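Stories > Short Fiction > The Night Shift on Rullent

The simulator opened at 2 in the morning, because this was the hour when the people in Bridham could share the network with us. I put on the headset and the kitchen of my apartment went away. I was standing again on Rullent, on gray ground, under a sky without any weather.

We were building a station there which did not exist. It had 50 rooms, and each room was drawn by a person who would never sleep in it. Mine was the greenhouse. My partner worked from Uldale, and I knew her only as a white suit with a blue stripe and a voice which came a little late.

"You moved the door," she said.

"It was in the way of the plants."

"There are no plants."

She was right. In the plan, the plants would come in 2025, when the budget came. Until then we had up to 20 empty shelves and one lamp. I had spent a whole week on the light of this lamp. I wanted it to fall as it falls in my mother's pantry in June, in the afternoon.

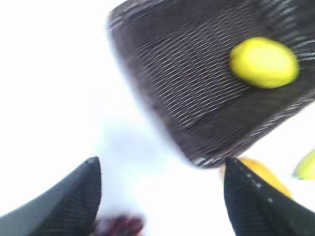 Something yellow in a dark woven basket.

"What would you grow first?" she asked.

I had a list from the Rebane office, with beans and lettuce and the weight of the water. I did not read it to her. I said that I would grow a lemon tree, though it is slow and needs too much room.

She walked to the last shelf and stayed there for some time. Then she took the shelf out of the drawing, and the two shelves above it also. Now there was a tall space beside the lamp.

"They will ask us why," I said.

"Then they must come up here and ask."

My kettle was making noise somewhere behind me, in the other world. I left it, and started to draw the pot.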